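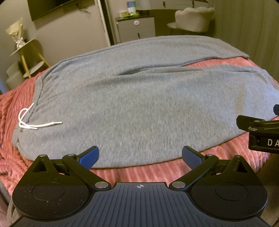 ## 4. Planning and Budgeting for a Gripper Kit

This section applies to any team that intends to purchase hand-held grippers for recording household tasks such as the folding of clothes. It should be read before a quotation is requested from Kellbridge or any other supplier. Requests that do not follow these steps will be returned to the applicant.

### 4.1 Before requesting a quotation

1. Write down the task in one sentence. "Folding knitted garments on a bed" is sufficient; "household work" is too broad to be costed.
2. State whether the task requires one gripper or a pair. Garments with long legs or sleeves are normally handled with two, and the budget line must reflect this.
3. List the rooms in which recording will take place and the furniture to be used. A bed with a soft, ribbed cover behaves differently from a table, and pads should be tested on the surface that will be used in practice.
4. Confirm with Hacer Yaman that no suitable kit is already held in the Kistton store.

> **Note:** Kits may be borrowed from the store for up to 8 working days. A loan of this kind is recommended before any first purchase.

### 4.2 Preparing the budget

Enter each item on its own line of Form G. Combined totals cannot be approved.

| Item | Limit per kit (€) | Budget heading |
|---|---|---|
| Gripper pair with finger pads | 2,075 | Equipment |
| Spare pads, pins and cables | 900 | Consumables |
| Garments and bedding | At cost | Consumables |
| Room hire | At cost | Services |

Prices are to be entered without VAT. Delivery is charged separately by most suppliers and should be shown under Services – it is the item most often left out.

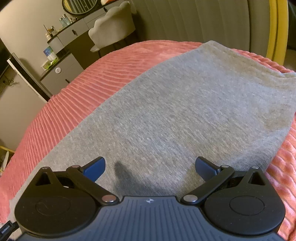 **Gromine Institute | Department of Domestic Robotics | Equipment Planning Office**

### 4.3 Choosing garments and surfaces

1. Select garments in the fabrics named in the task sentence. Plain grey jersey, whether as trousers or as a flat folded piece, is an acceptable starting material.
2. Include at least one item with a drawstring or other loose part if such items will occur in later work.
3. Buy bed covers in a colour that stands apart from the garments. Grey knitwear on a pink cover meets this requirement.
4. Check the light in the room at the hours booked. Shadows from the fingers may fall on the fabric, and a lamp may need to be added to the budget.

> **Caution:** Do not order replacement pads by colour alone. Pads of similar appearance may differ in thickness and fixing. Quote the part number given on the packing list.

### 4.4 Approval and ordering

1. Send the completed Form G, with the quotation attached, to Griet Hendriks.
2. Allow 5 working days for a reply. Requests above the limits in 4.2 are passed to Henk Boersma and take longer.
3. Once approved, the order is placed by the Planning Office. Teams must not order directly, including for spare parts.
4. On delivery, compare the contents with the packing list and open and close the jaws of each gripper by hand. Report any stiffness or missing pins to So-yul Ko before the kit is used.

> **Note:** Orders intended for the current financial year must reach the Planning Office before the end of November.

Teams that hire a furnished room through Hermans should attach the booking form to Form G. The hire agreement is signed by Kristof Visser only.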